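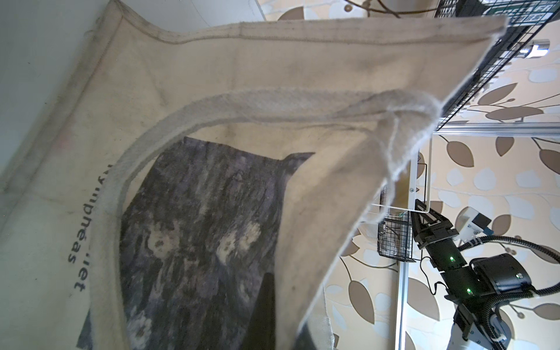
Textile Care and Repair Technician, Bags and Soft Goods. Zanum collects, cleans, mends and resells used canvas bags, and we are hiring one technician for the repair bench. Most of the intake is cotton-type canvas in cream or natural shades, where every mark shows. A typical piece is a printed tote with a water-lily painting on the panel, "Nymphéas" in dark lettering beside it, grime along the seams, pilling on the folds, a fuzzy handle and a frayed corner at the end of the top hem. The technician decides whether a bag in this condition is cleaned and mended, cut down for patch stock, or sent to fiber recycling, and then does the work.

The position is full time, 40 hours a week, day shift, starting at 7:30 a.m. The first 6 weeks are paid training on the bench.

Main duties

Inspect incoming bags inside and out, including handle attachments, hem ends, side seams and the underside of folds. Record each fault on the Tultora intake sheet using the standard codes.

Sort by fabric weight, print type and soil level. Printed panels are tested for color transfer with a damp white cloth on an inner edge before any wet cleaning. Prints that fail the test are spot cleaned only.

Remove pilling with a fabric comb or electric shaver. The shaver is not used on printed areas or within a finger's width of stitching.

Treat soil on handles by hand. The inner edge of a handle usually needs two passes, with a full rinse between them. Gray marks that remain after the second pass are logged as permanent and the grade is lowered.

Trim and secure raw edges. Short fraying is trimmed and overcast. Longer fraying is folded under and topstitched with thread matched to the original. Where the hem itself has failed, the old stitching is taken out back to sound fabric and the hem is resewn.

Reattach or reinforce handles with a boxed cross stitch, then hang the bag with the test weight from each handle in turn. A bag that shows any thread movement goes back to the machine.

Press, fold and tag finished bags. Printed panels are pressed from the reverse side — direct heat on the print is a reject.

Daily output after training is set by repair class. Class A (clean and trim) and Class B (one seam or edge) are worked in batches. Class C (handle or hem rebuild) is worked one at a time. Batches are assigned at the start of the shift and are not swapped between benches.

Requirements

Working knowledge of a straight-stitch industrial sewing machine, including threading, tension and needle changes on heavy woven fabric.

Neat hand sewing. Applicants complete a bench test: one overcast edge, one resewn hem corner and one handle reattachment.

Ability to distinguish surface soil, dye migration and abrasion by eye under the bench lamp.

Ability to stand or sit at a bench for the full shift and to lift cartons of folded bags.

Written English sufficient for intake notes. "Damaged" is not an acceptable entry; location, type and length of the fault are required.

Experience in upholstery, tailoring, sailmaking or costume work is accepted in place of bag repair. No degree is required.

Pay and conditions

Training pay is $135 per day. After the bench assessment, pay rises to $199 per day. Overtime is offered in December and is optional. Thread, needles, shears and aprons are supplied. Personal shears may be used if they are labeled and kept at the bench.

Location

Davent Building, ground floor, Awan Street entrance. The bench room has daylight on one side, and there is bicycle parking in the yard.

How to apply

Send a one-page work history and photographs of two repairs you have made to heavy fabric, showing both the face and the reverse of the stitching. Put "Repair Bench" in the subject line. Applications without the reverse side will be returned once for completion. The bench test is paid and takes one morning.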